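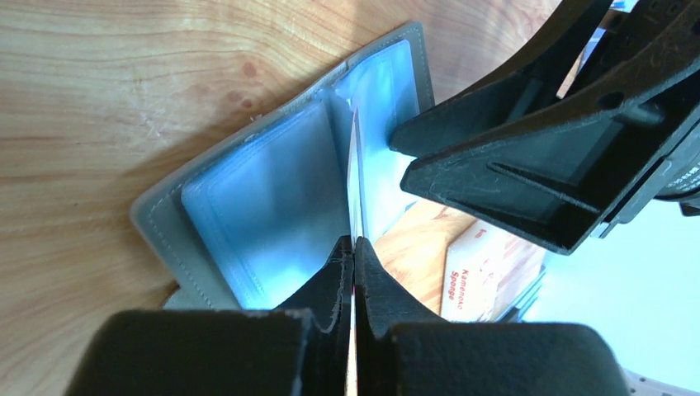
The Musthorpe Transformer

Print this page | E-mail this page

The transformer at Rellby had been humming on the wrong note since February, and Bronwyn Merrick was sent to find out why.

She got there at half past seven. The works stood behind a row of garages, and the gate had been left open for her. Inside, a woman in a brown overall was sweeping the floor under a lathe.

"You're from the supply people," the woman said.

"From Karagiannis. We made the transformer."

"You made it? You personally?"

"No. I was at school when it was made."

The woman put the broom against the wall. She was Mirjana Radonjić and she had run the works since her uncle went back to Rernov. She took Bronwyn down a passage to the switch room, which had a steel door and a bucket holding it open.

Bronwyn moved the bucket and read the notice on the door. Then she stood and listened. A transformer of that size ought to make a low, even noise that you stop hearing after a minute. This one had a rattle on top of it, like a spoon left in a washing machine.

"Does it do that all the time?"

"It does it when the big press is running. And sometimes at night."

"What runs at night?"

"Nothing runs at night," Mirjana said. "I go home at night."

Bronwyn wrote that down. She put her meter on the supply side and then on the load side. With the press off, the load side should have been carrying the lights and the office and very little else. It was carrying 30 amps.

"Have you got a drawing of the wiring?"

Mirjana had a drawing. It was in the bottom of a filing cabinet and had been folded so often that it came apart in strips. They laid the strips out on the office floor in order. The ink had gone brown. In one corner somebody had written 3360 and underlined it.

"What's that?"

"I don't know. My uncle wrote numbers on everything."

They followed the circuits one at a time, with Mirjana reading off the strips and Bronwyn walking. The lathes were right. The press was right. The heaters had been taken out, but the cable to them was still there, taped off properly. At the far end of the drawing was a line that went through the back wall and stopped.

"Where does this go?"

Mirjana looked at it for some time. "That's Musthorpe's side," she said.

Old Musthorpe had kept the unit behind until he died, and his son kept it now. He stored garden furniture in it, or said he did. The two families had shared a wall and a drain for as long as Mirjana could remember. She hadn't known they shared anything else.

They went round. The son was not there but the side door was on a latch, and Mirjana opened it as if she had done so before. The unit was warm. There were chairs stacked along one wall, and behind them stood a kiln as tall as Bronwyn, with its lid down and a red lamp lit on the side.

"He makes pots," Mirjana said.

"He makes them on your bill."

The kiln was wired through an isolator that had come loose from the wall. When the kiln's contactor pulled in, the whole box shook. Bronwyn turned the kiln off at its own switch, and they walked back to the switch room without talking. The note had come down. There was still a little of the rattle left, so she isolated the supply, locked it off, proved it dead and took off the cover. One of the clamp bolts was slack. She tightened it, and the one beside it to be fair to it, put the cover back and made everything live again.

"That's what it's supposed to sound like," she said.

Mirjana listened. "I preferred it when I could hear it."

Bronwyn filled in her sheet on the bonnet of the van. Under Cause she wrote: loose clamp bolt, undeclared load. Under Action she wrote that the neighbouring circuit should be disconnected until it had a meter of its own. There was a call-out charge of 200 pounds, and Mirjana signed for it.

"I'll have to speak to him," she said.

"Yes."

"He gave me a bowl at Christmas. I thought it was kind of him."

She looked over at the back wall. A car had pulled up on the other side of it, and a door opened and shut. Mirjana went in and got the broom, and started again on the floor under the lathe.

Last updated: February
2 comments | 30 shares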